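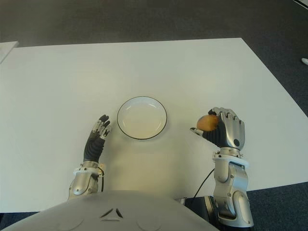 Page last changed October 11, 2026, by Hina Mirani

Fruit-to-plate, right hand, continued. Question for this block: does conditioning the grasp policy on the wrist view reduce early thumb closure, compared with the head view alone? Training set is unchanged at 1,578 teleoperated episodes. Both checkpoints get 30 trials each, same start pose, plate near the middle of the table, left hand held upright and idle.

Head-only closes the thumb early when the fruit starts far to the right. Head + wrist does this less, but hesitates before lifting – looks like the old April stall. Action chunk is 900 ms in both. Have not tried shorter.

Scoring: a trial counts if the fruit is released inside the rim. Drops onto the table are logged separately from failed grasps. Check the Maluleke logger clock before merging, it was 2 frames behind the arm state.

Wrist view at contact: the four fingertips sit along the top of the apple and the thumb opposes from lower down. Most of the view is hand and fruit, very little table.

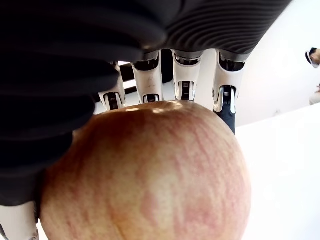 Thitima Panyasiri thinks the hesitation comes from exactly that, and asks for a run with the wrist input masked after closure before anyone touches the chunk length. Agreed. Masked run goes first, same seeds.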